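3 min read

March, nearly eleven at night, and I should be in bed but my feet are up on the other chair and I have tea, so.

Today was the big clear-out of the front room at the studio. Morfudd has been saying "we'll do it when it's quiet" ever since we moved in, and it's never quiet, so this morning she just turned up with bags and a mop and that was that. I'd planned to finish the Rorkutari order (100 cards folded, 100 still to go) and got as far as sharpening a pencil.

We did the shelves first. I found the good scissors!! They were behind the Akande catalogs, which are all three years out of date and went straight in recycling. Eifion wanted to keep one "for the pictures" and I let him because he'd carried the heavy boxes down and I was feeling generous. He also wanted to keep the broken lamp. No.

Then lunch, which was soup and the end of the bread, and Morfudd told us about her sister's wedding again, with new details this time (the cake, the uncle, the second cake). I laughed so much I got hiccups.

After lunch the floor, which I was dreading, and it came up lovely. Those pale tiles show every single crumb but when they shine they really shine, and with that orange-brown brick wall the room looks like somewhere you'd pay to sit. I kept going back to the doorway to admire it. Then we got to the water dispenser, and I realized I had been filling my cup from that thing for months and never once opened the little door at the bottom. I honestly thought it was just a front. It's a proper cupboard!

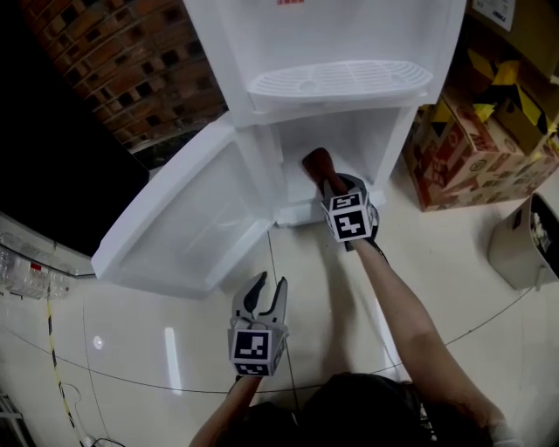 So now of course I have plans for it. Paper cups, maybe, or the tea towels, or the cookies I don't want Eifion to find, though he'll read this over my shoulder one day and then I'll have to move them. Morfudd says keep it for cleaning stuff and nothing else, and she's probably right, she usually is about cupboards. The drip tray needs a good going over with an old toothbrush too, all those skinny slots. I put "toothbrush" on the list under "Drelico, call back about invoice" and "stamps, 200."

Back aches. Hands smell of lemon. Tomorrow I have got to do the other hundred cards, no excuses, and ring Mom before noon.

Oh, and the window latch is still sticking. Ask Eifion.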